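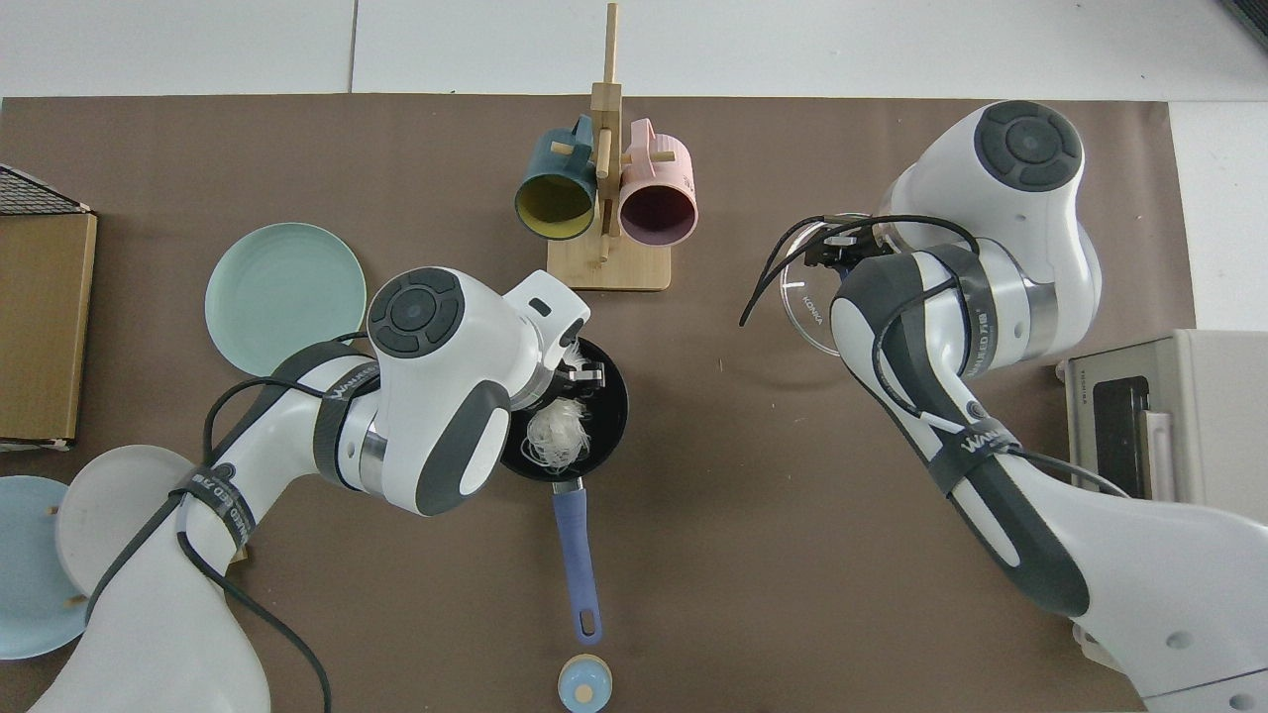
Why do noodles go floppy?

A dried noodle is a stubborn thing. Bend it and it snaps, usually under the cooker, where it stays until November. Dried noodles are mostly starch, with the water taken out.

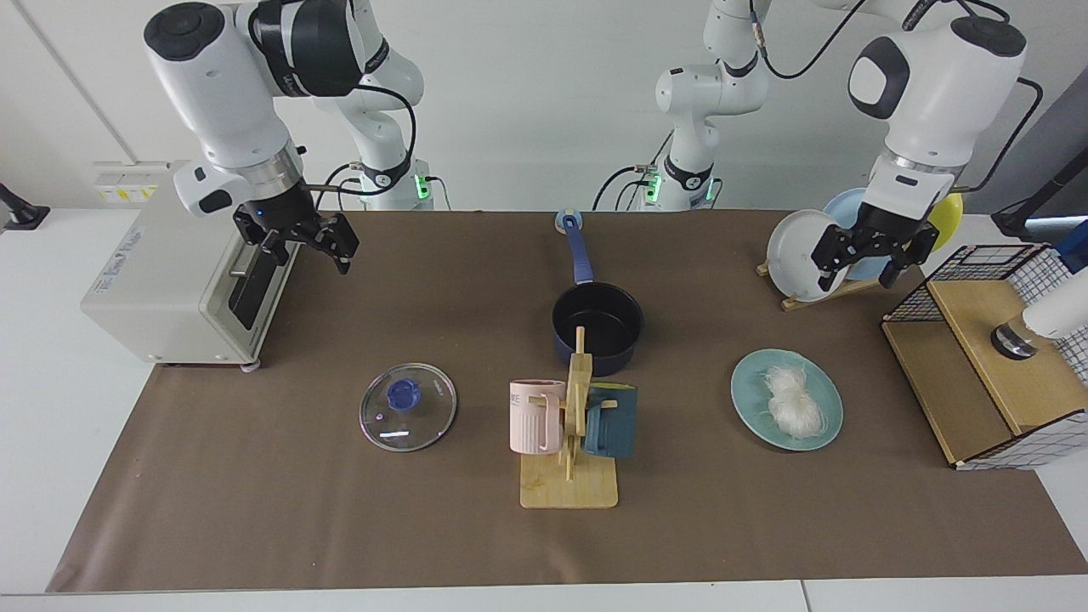 Put them in hot water and the starch drinks it up, swells and goes soft. Leave them too long — you wandered off, didn't you? — and you get glue.
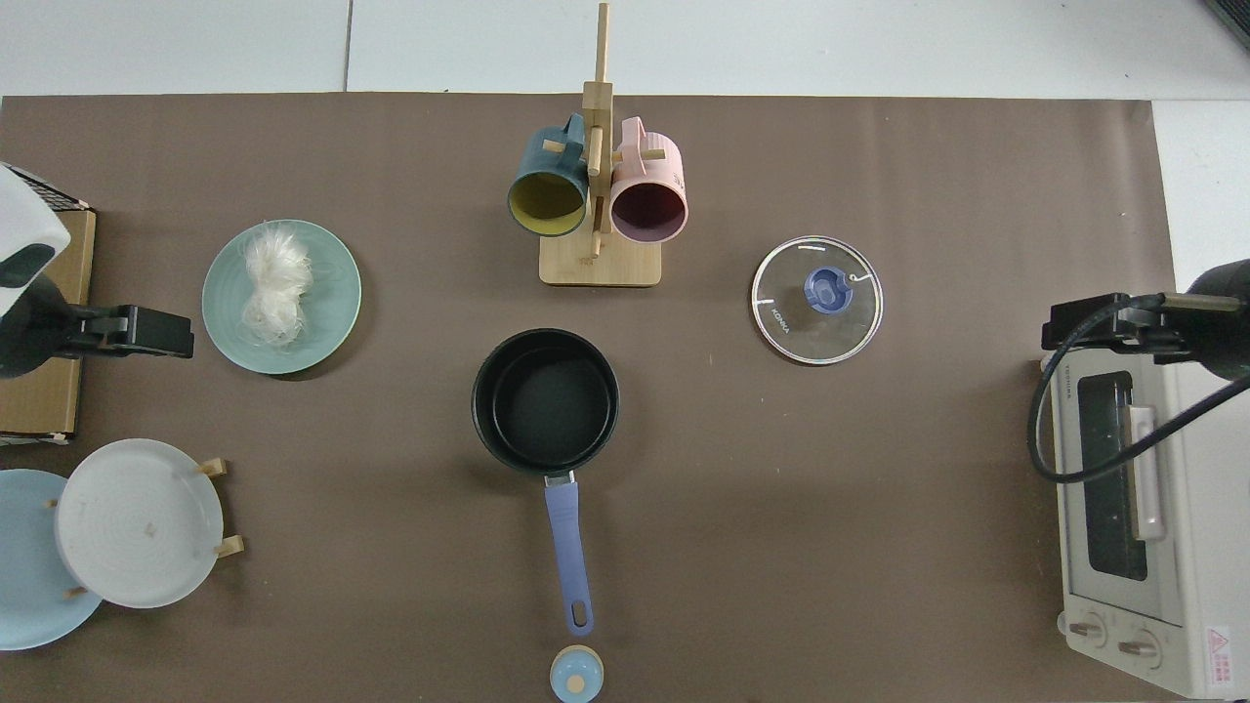 Rice noodles are thin, so they soften fast. Have everything out before you start. A bundle of white vermicelli can wait on a green plate while a grown-up heats the water. It won't mind. It has been dry for ages.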